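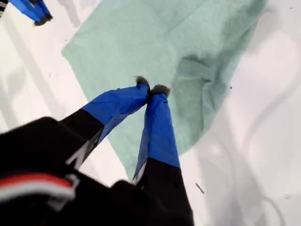 **Textile Mechanics, Handout 5: Creasing, Wrinkling, and Recovery**
Hamlow Technical College, Gunnlaugsson Building
Thursday, March 26, 2026

Read this before the lab session. Section numbers match the lecture. The notation for warp and weft is the same as in Handout 2.

## 1. Terms

The words *crease*, *wrinkle*, and *fold* are used loosely in stores and in care labels. In this course they are kept apart.

- **Fold:** a bend in the fabric, of any radius, while the fabric is held or lying in that shape. A fold may leave no mark.
- **Crease:** a line of residual bending left after a fold has been pressed, on purpose or not. A trouser crease is the usual case.
- **Wrinkle:** unplanned residual bending, usually short, with no preferred direction.
- **Pucker:** out-of-plane distortion next to a seam. It comes from a mismatch in length between plies, or between thread and fabric, and is covered in Handout 9.

Creases and wrinkles are the same thing mechanically. The difference is in how the load was applied and whether the result was wanted. Most test methods measure creases, since a single straight fold can be repeated and a wrinkle cannot. Results are then used to predict wrinkling, and this works less well than the literature sometimes suggests.

## 2. What happens in the yarn

When a woven fabric is bent, the fibers on the outside of the bend are stretched and those on the inside are compressed. If the fibers in a yarn could not move past one another, the yarn would behave as a solid rod and the strains at the surface would be very high. In a real yarn the fibers slip. Slip lowers the strain in each fiber and lets the fabric take a tight bend without damage.

Slip has a cost. Friction between fibers resists motion in both directions. When the load is removed, the elastic part of the fiber strain tries to straighten the yarn, and friction opposes it. The fabric stops at the point where the remaining elastic moment is balanced by the frictional moment. The angle left at that point has two sources:

1. frictional set, from fibers and yarns that have slipped and cannot slip back;
2. viscoelastic set, from fibers whose internal structure has relaxed while they were bent.

Frictional set appears at once. Viscoelastic set grows with the time spent under load. After release, some of it disappears slowly, and a second reading taken later will normally be higher than the first. A recovery angle reported without a recovery time can't be compared with anything.

### 2.1 Bending curve

A plot of bending moment against curvature for one full cycle gives a loop. The slope of the straight part is the bending rigidity, *B*. Half the vertical distance between the upper and lower branches is the frictional moment, *M₀*. As a first estimate, the residual curvature for a fabric with no viscoelastic set is

κ(residual) = M₀ / B

Two fabrics with the same rigidity can therefore hold a bend very differently. A stiff fabric with low internal friction springs open. A limp fabric with high internal friction stays where it is put. Students often assume that thin fabrics wrinkle more. Thickness does affect the surface strain at a given radius, but the ratio above is the better starting point.

## 3. Effect of fiber type

Cellulosic fibers (cotton, linen, viscose) wrinkle readily. The chains in the amorphous regions are held by hydrogen bonds. Under bending strain some of these bonds break and form again in new positions. The new bonds hold the bent shape. Water enters the same regions and weakens the bonding, and a damp cotton fabric left folded will dry with the fold set in it.

Wool recovers well in dry conditions. Its chains are crosslinked by disulfide bonds, and the coiled structure can extend and return. Recovery falls as humidity rises, and a fold made in humid air and dried in place may last for days.

Polyester takes up very little water, so humidity has only a small effect. It can be heat set: above the glass transition the chains are mobile, and a shape held through heating and cooling becomes the new rest shape. Permanent pleats are made this way. The same property means that a polyester shirt left crushed in a hot dryer may come out with wrinkles that a cool iron will not remove.

Blends fall between their components, but the relation is not always linear in the blend ratio. See the tables on the Vusteo course page.

## 4. Effect of construction

The following changes generally improve recovery, other things being equal:

- longer floats (a satin or twill in place of a plain weave);
- lower thread density, down to the point where the fabric becomes sleazy;
- lower yarn twist, within the usual range for apparel yarns;
- knitted in place of woven structure.

All of them give the yarns or fibers more freedom to move back. Tight plain weaves lock the yarns at the crossings, and a sharp bend there has nowhere to relax to.

Direction matters. Warp and weft specimens cut from the same piece will usually give different angles. Recovery on the bias is not the mean of the two.

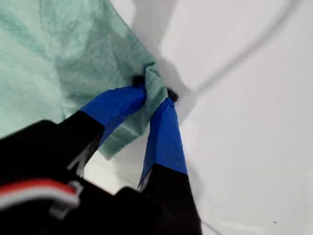 *Figure 1. Fine wrinkles across a cloth, with a narrow pinched fold at the edge.*

### 4.1 Single and double curvature

A fold along a straight line bends the sheet in one direction only. Paper and fabric both do this easily. When a sheet is gathered to a point, it has to bend in two directions at once. A sheet that resists in-plane stretching cannot do so smoothly, and the deformation is concentrated in ridges and in small conical points where ridges meet. Paper, which has almost no shear compliance, forms sharp ridges. Woven fabric can shear between warp and weft and forms rounder ones.

The stiffer a fabric is in shear, the more its behavior approaches that of paper. Starch, resin finishes, and coatings all raise shear stiffness. Repeated laundering usually lowers it as the finish is lost.

## 5. Finishes

Easy-care finishes for cotton work by crosslinking the cellulose chains. The crosslinks are covalent and do not shift under strain as hydrogen bonds do. Recovery improves in both the dry and the wet state, depending on how swollen the fiber was when the reaction took place.

The main penalty is strength. Crosslinked fibers share load poorly, and tensile strength, tear strength, and abrasion resistance all fall. Softeners are added to recover part of the tear strength by letting yarns slide and bunch ahead of the tear. Formaldehyde release is a separate problem and is treated in the finishing course.

## 6. Lab procedure

The samples are supplied by Gadano as unfinished and finished pieces of the same cotton weave. Keep the lot tags with the specimens.

1. Condition all fabric in the Hamlow climate room overnight. Handle by the edges or with tweezers.
2. Cut nine specimens in the warp direction and nine in the weft direction. Stay clear of the selvage and of any existing crease.
3. Mark the face side in pencil at one end.
4. Fold the specimen end to end, face inward, without pressing the bend with the fingers.
5. Place it under the 900 g weight for five minutes.
6. Lift the weight straight up. Transfer the specimen to the holder of the recovery tester.
7. Keep the free limb vertical during recovery by turning the dial. If it is allowed to hang, its own weight changes the result.
8. Read the angle at five minutes, to the nearest degree.
9. Repeat with face outward on fresh specimens.

Do not reuse a specimen. Do not breathe on the fold. Limp fabrics may curl or twist at the free end; in that case read the angle at the part of the limb closest to the bend and note this in the remarks column.

Report the mean and standard deviation for warp and weft separately, then the sum of the two means. State the load, loading time, recovery time, temperature, and relative humidity.

## 7. Visual rating

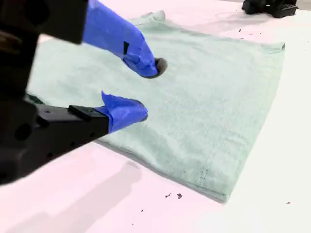
A student in the October section objected that the recovery angle "measures one fold nobody would ever make, and then gets quoted as if it were a shirt." The objection stands in part. The angle ranks fabrics of similar type reasonably well. It ranks fabrics of different type poorly, and it says little about appearance after laundering.

Appearance methods rate a whole sheet against reference replicas under a fixed light. The light is set at a low angle so that small changes in surface slope give visible shadow. Color and pattern interfere with the rating: prints hide wrinkles, and plain pale fabrics under diffuse light can be rated too high. Observers rate independently and don't confer until all sheets are done.

For the lab report, rate one finished and one unfinished sheet after laundering and compare the order with that given by the recovery angles. If the orders disagree, discuss Sections 2 and 4.1 in your answer.

## 8. Before the next session

- Work through the bending-loop problem on Vusteo, parts 2 and 5.
- Bring a piece of ordinary writing paper and a piece of washed cotton, both cut square.
- Reports are submitted through Vusteo with the raw angle readings attached. Means alone will be returned unmarked.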